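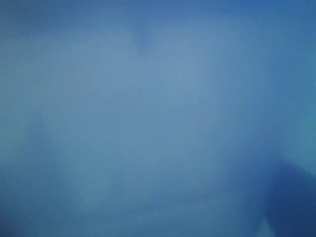

Vol. 9, No. 2

Consuelo Olmedo didn't plan on rockets. She came to college for chemistry, signed up for a seminar on propulsion to fill a gap in her schedule, and by April of her first year she had switched majors.

"I called my mother and said, 'I'm going to build engines,'" she says, laughing. "She asked if I'd eaten lunch."

Now a senior, Olmedo leads the student team behind Zerik, a small satellite meant to measure how thin the upper air gets as the sun grows more active. It's a lovely little project, and she talks about it so fast that my notes are mostly arrows. The team has eight members and shares a lab on the second floor of the Hedegaard building with the wind tunnel crew (they are loud, she says, but they bring good snacks).

Her favorite part is the software. The flight code runs to 2,309 lines, and she has read every one of them out loud with her teammates. "You catch so much that way! Somebody will stop and go, 'Wait, why is that a minus sign?' And then we're there until midnight."

Last summer she interned at Golta, where she tested valves and learned to write a report that a tired engineer could follow. She loved it. She also learned that she likes small teams, and after graduation she'll join Jollov to work on guidance for lunar landers.

Does she still miss chemistry? "Sometimes. But propellants are chemistry, so I get to keep it."

When I ask what she'd tell a first-year student who is curious about space, she thinks for a while, spinning a hex key on the table. "Come by the lab. We always need someone to hold the other end of the cable, and that's how I started."

The team meets every evening next week to get ready for its design review.

25/01/2023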